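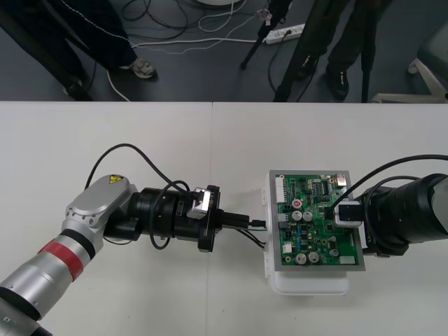
Circuit board in its fixture on the white bench, black connector plug to the left.

Crimp notes, part two
2021-12-12

I finished re-terminating the sensor harness for the Belton tank monitor. The old crimps dated from August and three of the 4 failed a pull test, all at the conductor wings. The insulation wings had held, so the fault was hidden until the wire came out in my hand.

The cause was strip length. I had been stripping to suit the Hakala terminals and then using the Trirkine ones, which have a shorter barrel. Strands ran past the wings and fouled the mating area.

Changes made:
Strip length reset on the tool and marked with paint pen.
Die swapped for the next size down.
Every crimp tugged by hand before it goes in the housing.

Cable run is 646 mm, trimmed from a 100 m roll of grey four-core. I left a service loop at the tank end, as the gland is awkward to reach.

Still to do: label both ends and find a proper extraction tool. The bent paperclip has marked two housings.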